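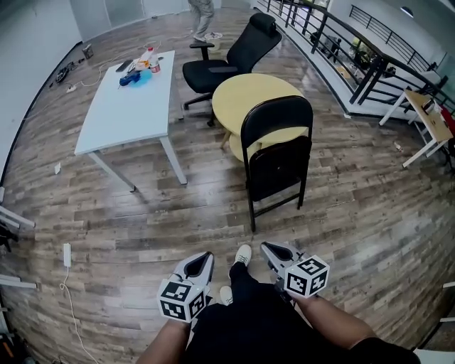
Koltness Student Robotics Club
Minutes of the November general meeting

Present: Patricio Calvo (chair), Ylva Halvorsen (minutes), Gebremedhin Hadgu, Declan Scanlon, Fotini Psarras, and nine other members. Total attendance 14.
Meeting opened at 4:10 p.m.

1. Minutes of the October meeting
Accepted with one correction. Under item 5, the spare battery packs were lent to the first-year class, not given to it. Declan has asked for them back.

2. Tidy-up project
Gebremedhin reported for the group. The task is still the one agreed in September: pick small things up off a table and put them where they belong, using two arms. Demonstrations are recorded by a person holding one gripper in each hand, and the arm is trained on those recordings afterward.

The group now has 62 recordings it considers usable. The target before the first training run is 300. Gebremedhin thinks this can be reached before the winter break if four people record regularly. At present only he and Fotini do.

Fotini raised three points from the sessions so far:
– The marker cubes on top of the grippers have to stay in view. When the person turns a wrist too far the tracking drops out and the recording has to be thrown away. New people should practice slow movements for a few minutes before they record anything.
– Bottles with a screw cap are fine when grabbed by the body and bad when grabbed by the cap. Two people had been doing it two different ways. Agreed: by the body, always.
– Phones lying flat are the hardest item. She would like them left out of the first 300. Gebremedhin would prefer to keep them in. After some discussion it was agreed to record phones as a separate set and decide later.

Patricio asked whether every recording needs to be made at the same table. Gebremedhin said no, a mix of tables and heights is wanted, and the round ones should be used more often. Chairs may be moved out of the way but should be put back at the end.

Action: Gebremedhin to write a one-page guide for new recorders and post it to the club folder.
Action: Fotini to set up a sign-up sheet with 30-minute slots.

3. Cables and floor space
Declan asked that power strips and chargers be kept off the walking route during sessions. A person recording is watching their hands and not their feet. He has cable covers at home that he can bring in. Also, small litter on the floor should be picked up before a session starts. Both agreed without a vote.

Action: Declan to bring the cable covers.

4. Ostudell competition
Ylva has read the new rules. Changes from last year:
– Teams may have up to six members (last year five).
– The table task is now ten minutes, with one restart allowed.
– Trained models are permitted but must run on the team's own computer at the venue. No network connection.

The last change matters most for us. The club computer is slow, and Declan is not confident it can run the model at a useful speed. Patricio suggested testing with whatever model we have by the end of the month, even a poor one, to get a timing figure. Agreed.

Team so far: Gebremedhin, Fotini, Declan, Ylva. Two places are open. Anyone interested should tell Patricio before the next meeting.

Action: Declan to run the timing test.

5. Money
The club has around $2,000 left for the year. Requests received:
– Replacement fingertips for the grippers, from Dranport. Approved.
– A second storage drive for recordings. Approved.
– A larger monitor. Held over. Patricio wants to ask first whether the school has one it is not using.

Travel to Ostudell is not included in any of this. Ylva will get a price for the van.

6. Visit from Skjelbred
The robotics class at Skjelbred has asked to come and see a recording session. Members were in favor. Fotini asked that visitors be allowed to try the grippers on a spare set of objects, with those attempts kept out of the main folder. Patricio will reply and offer two possible afternoons.

7. Other business
The key to the tool cabinet is missing again. Please check your bags.
Declan asked for volunteers to help label recordings. Two members gave their names after the meeting.

Meeting closed at 5:25 p.m. Next meeting in December, same room. Ylva will send the time.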